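Ganley Street Drop-Off Center: Frequently Asked Questions

Last updated August 2019

Who can use the center?
Anyone who lives in Gindermont or the Skoltero district. Bring a utility bill or a driver's license with your current address. Businesses need a commercial account, which can be set up at the front window.

Is there a fee?
Household drop-off is free up to 600 pounds per visit. Over that, you will be weighed in and out and charged the posted rate. Tires and mattresses are always charged per item.

Do I need an appointment?
No, except for trailers. Trailer slots open 2 weeks ahead and the morning ones go first.

What goes in the mixed small items bins?
Small household things made of more than one material, or things you can't place anywhere else on the list. Offices mostly bring desk supplies. Food wrappers are accepted if they are empty. Please don't bag anything, as bags have to be cut open by hand.

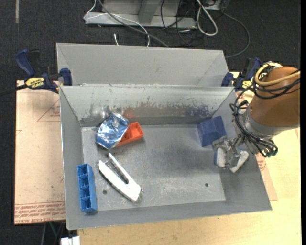 A reader of our July newsletter wrote in to say that the list on the gate and the list on this page did not match, and that she had been turned away with a box of picture frames that the page said were fine. She was right. The gate list was out of date and has been replaced. Picture frames are accepted with the glass taken out.

What about batteries?
Household batteries go in the covered buckets at the front window, never in the bins. Tape the ends of lithium batteries first. Car batteries are taken at the Nakamura Road site only.

Can I bring paint?
Latex paint, yes, if it is dried out and the lid is off. Oil-based paint and stain are held for the hazardous waste days, held 4 times a year. Dates are mailed with the water bill.

Can I take things home from the bins?
No. Once an item is in a bin it stays there. The reuse shelf by the exit is open to everyone, and you may take what you can carry.

I dropped something in by mistake. Can I get it back?
Tell the attendant right away and do not climb in. Bins are emptied during the day, and after that we can't search for lost items.

How much does the center take in?
Last year we had more than 2,000 visits from trailers alone. Tonnage by material is in the annual report, available at the front window.

Are you open on holidays?
We close on all county holidays. In snow or high wind we may close early, and the notice will be on the phone line before it is on this page.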